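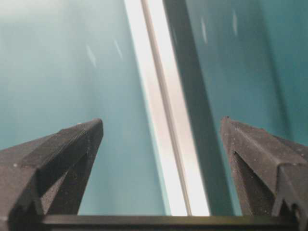 I've been using the Pollari budgeting app since December, which is long enough to have opinions and to have gotten mad at it twice. A few of you asked me to write it up after I mentioned it in the post about my car loan, so grab a coffee, this one runs long.

Quick background if you're new: two years ago I had three cards close to their limits and a store card from Maldonado that I'd opened for a discount on a couch (don't ask what the interest on that couch came to). I'd tried spreadsheets. I'd tried the envelope thing with real cash, and I kept borrowing from the grocery envelope to pay the gas envelope. My brother-in-law Faustino swears by Pollari and kept sending me screenshots of his little green bars, so finally I caved and signed up for the free month.

Setup

You link your checking account and your cards and it pulls everything in. My credit union connected on the first try. The Maldonado card took me four tries over two evenings, and the error message only ever said "something went wrong," so thanks for that. Once everything was in, the app sorted my last few months of spending into categories by itself, and it was mostly right! It did decide my dentist was a restaurant. You can fix that by tapping the category and picking a new one, and it asks if you want the change applied to every past charge from that place. Say yes or you'll be there all night.

It took me one evening to get the budget set up the way I wanted, not counting the store card drama. Faustino says he did his in 15 minutes, but he has one bank account and one card and I think he eats the same sandwich every day.

What I use every week

The Due Soon page is my favorite thing in here by a mile. It lists every bill coming up, what's in checking right now, and what'll be left after each one goes through. I used to carry all of that around in my head and I was bad at it. I paid the electric bill late twice last year with the money sitting right there in the account, which still bugs me.

Then there's the payoff planner. You put in each debt with its rate and minimum payment, tell it how much extra you can throw in every month, and it gives you a schedule. You can go smallest balance first or highest rate first and flip between the two to compare. I put in $200 extra a month and went highest rate first, so the couch card got it. Seeing an end month next to that thing cheered me up more than I expected. If you've only got one debt you won't get much out of this part.

I also like the weekly check-in. It pops up at 7 p.m. on whatever day you choose and shows what you spent in each category, and you swipe through it in a couple of minutes. My husband Esmaeil does it with me now. He was very much against having an app look at our accounts, and he still hasn't linked his own card, but he'll sit there and say "what was that one?" about every single coffee.

What I don't like

The alerts are way too much out of the box. You get one when you spend, one when a bill posts, one when you're close to a limit, one when you go over, and then an email repeating the whole lot. I turned everything off except low balance and bill reminders. The switches are under Profile instead of Settings, and I had to look that up.

Splitting a charge is clumsy, too. If I go to the big store and buy groceries, socks and a birthday present, I want to break that receipt into three, and you can, but you have to do the math yourself. It should just fill in what's left over. My old spreadsheet did that!

And the savings goals are kind of half baked. I made one called Emergency with a target of $2,000, and the app doesn't move any money for you, it only keeps a tally. So I set up my own transfer at the credit union and then tell Pollari about it. Fine, it works, but I figured a paid app would handle that part. If automatic saving is the main thing you're after, Prosen did it better when I tried it, though I couldn't stand how Prosen handled credit cards. It treated my card payment as new spending and I looked twice as broke as I was.

Cost

After the free month I pay $5 a month. There's a yearly plan as well, but I'm staying monthly so I can quit whenever I feel like it. For comparison, I was paying more than that for Trisora, which did credit monitoring and not much else, and I canceled it the same week. I pull my own reports now and read through them at the kitchen table with a highlighter like my mother would.

Would I keep it?

Yes, I'm keeping it, at least until the couch is paid off. I haven't had a late payment since I started, and I check my balance before I shop now, where I used to check it after. I still overspend on takeout, and the app is very clear about that.

If your money life is simple and you already keep a list that works, I'd stick with the list. If you've got several due dates flying at you every month and a card or two you're trying to get rid of, try the free month and link your worst account first, so you find out early if it's going to fight you like mine did.

Four stars from me. It'd be four and a half if they fixed the receipt splitting. I've written to them about it and got a nice reply saying it's on the list, and I'll add a note at the bottom of this post if it ever shows up.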